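The Care and Feeding of Gripper Pair Two
Gallery posted 11 September 2022 by Kekeli Baidoo

Otesari owns two pairs of hand-held grippers. Pair One behaves. Pair Two is the subject of this page. Each unit has a gray shell, two black fingers and opinions. What follows is the maintenance routine as practiced on the ground floor, with notes for whoever inherits the toolbox.

Pads
The black grid on the inner faces does all the holding, and it collects lint the way a sweater does. Wipe with a barely damp cloth, going along the grid. Dzifa Asamoah once used a solvent from the Borkell shelf, and we now own a very smooth set of pads that can't pick up a grape. Log the cycle count when you change them. The last pair came off at 1,017, which is a good innings for something that spends its life squeezing baskets.

Finger screws
Snug, then stop. Yaw Bonsu holds the record for stripped heads and would like it known that the screwdriver was bad. The good one has yellow tape on it and lives in the drawer marked "not here."

Vents
Soft brush, dry, with the power off. Tape over a vent was tried in December, to keep the dust out. It kept the heat in beautifully.

Marker tags
The printed tag has to sit flat. If a corner lifts, peel the whole thing and start over — pressing it down with your thumb gets you a crease and a long afternoon with the tracking software. Spares are in the Flalliter folder, 54 to a sheet.

Closing check
Bring the pads together on something woven and look for an even seam from top to bottom. Wicker is handy for this, being lumpy and cheap. If the seam opens at one end, go back to the screws and think about what you did.
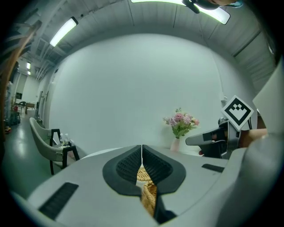
Tan wicker in the pads, with the second unit held up at right, marker tag on top. The pink flowers on the white table are artificial and so far need less upkeep than either gripper.

Parts and borrowing
Replacement pads are on shelf 544, behind the Issahaku crates. Ermanno Colombo signs for anything over 200 dollars, usually by the second reminder. To borrow Pair Two, ask Temitope Eze, who will offer you Pair One first. Take it.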